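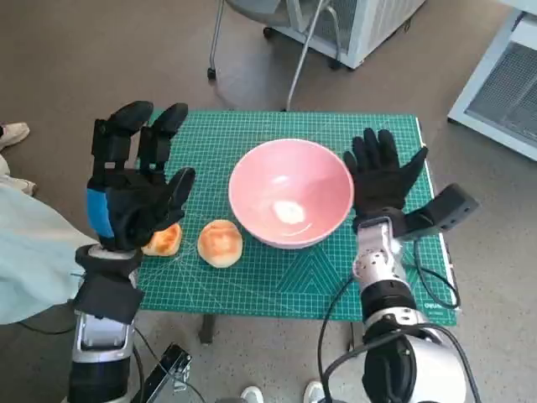 Desert Ants Dig Cooler Nests by Leaving Some Tunnels Unfinished

Ants that live in the dry hills near Hattar keep their nests cool with tunnels that lead nowhere, according to a study published in May by researchers at the Jultum Institute.

The team followed 4 colonies of a small harvester ant through one full summer. Besides the usual galleries for food and for the young, each nest had many short side tunnels that ended a little below the surface. Earlier authors described such tunnels as mistakes, or as work that the colony gave up when the ground became too hard.

"We also believed this in the beginning," said Majdi Qaisi, a biologist at the institute and the first author of the study. "But then we saw that the ants repair them. When a side tunnel falls in, they open it again, usually in the same night. An animal does not spend its energy on a mistake every night."

To understand what the tunnels do, the group made plaster casts of old, empty nests and measured 480 side tunnels in total. Most of them were on the side of the nest that receives the evening wind. In the living nests, thin sensors showed that warm air collected in these tunnels during the afternoon and left through the loose soil after sunset. When the researchers closed the side tunnels of one colony with clay, the chamber with the young ants became warmer, and the workers carried the larvae to a deeper room before 10 in the morning.

The second part of the work was a computer model, made by the physicist Ziad Hijazi. In the model, each digging ant follows only two rules: it digs where the air is warmer than its body, and it stops when it feels a light current. After almost 300 simulated nights, the virtual nests had side tunnels with similar length and direction to the real ones - and no ant in the model had any plan of the whole nest.

Hijazi said the model still has weak points. It treats the soil as equal everywhere, and it does not include rain, which can close half of a nest in one hour.

The group now wants to repeat the measurements at Luvislow, where the same species lives in heavier soil and the nights are more humid. Field work there should start after the mating flights.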